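Grondby Countertop Mug Tree and Tabletop Storage

Item group: Kitchen storage, freestanding
Supplied by: Turcotte Housewares, Clernatton warehouse
Catalog section: Small kitchens, break rooms, shared counters

The Grondby mug tree is a freestanding holder for handled mugs and cups. It consists of a flat square base, one vertical post and short horizontal pegs set into the post. The material is light-colored solid beech with a clear oil finish. There is no wall fixing and no hardware left exposed after assembly. The tree stores mugs vertically over a small footprint and is intended for counters where a shelf or rail cannot be mounted.

The pegs are set at staggered heights so that mugs on neighboring pegs do not touch. Mugs hang by the handle. Handles with an inside opening smaller than an adult finger will not seat fully and should be stored elsewhere. Load opposite sides of the post in alternation. Maximum load per peg is 400 g, which covers most stoneware mugs when empty. Do not hang filled containers.

A typical counter arrangement places the tree toward the front, where it can be reached from either side, with plates in a slotted rack behind it and any small oven or microwave at the end nearest the wall sockets. Leave 200 mm between the post and the door of any heating appliance.
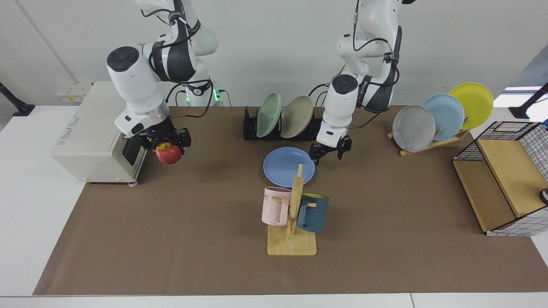
Light wood mug tree with plates in a black slotted rack and a compact countertop appliance.

Plate rack

The Toltedmont rack is sold separately and is finished in black. Slotted dividers hold plates on edge, so each one can be lifted out without moving the next. Plates lean slightly in the slots; this is normal and does not affect stability. Use alternate slots for deep-rimmed plates and for bowls. The rack has no drip tray. When it is used for draining, set it on a mat or directly beside the sink.

Specifications, mug tree

Material: solid beech, oiled
Base: square, flat, felt pads on underside
Post: single, vertical, removable
Load per peg: 400 g maximum
Clearance to heating appliances: 200 mm minimum
Assembly: one screw through base, hex key included
Pack quantity: single unit, boxed
Cartons for contract orders: on request

Assembly

Place the base upside down on a soft surface. Insert the screw through the center hole and start it by hand in the post. Tighten with the hex key until the joint closes. Do not use a powered driver. Stand the unit upright and check that it does not rock. If it rocks, loosen the screw a quarter turn, press the base flat and retighten. Felt pads are fitted at the factory and two spares are in the hardware bag.

Care

Wipe with a damp cloth and dry at once. Not suitable for dishwashers. Mugs should be dry before hanging; standing water at the pegs raises the grain and darkens the wood. Re-oil twice a year with food-safe mineral oil, or more often in dry rooms. Light sanding with fine paper removes raised grain before oiling. Color varies between units and deepens with exposure to daylight.

Ordering

Single units ship from Clernatton in a flat carton. Contract orders start at 500 units and can be supplied without retail sleeves. The current production batch is 1,667 units, and the next is scheduled for February. Replacement screws and felt pads can be ordered by item name through Turcotte customer service. Replacement pegs are not supplied, as the pegs are glued; order a replacement post instead.

Returns are accepted on unassembled units in original packaging. Marks left by hanging wet mugs are not covered.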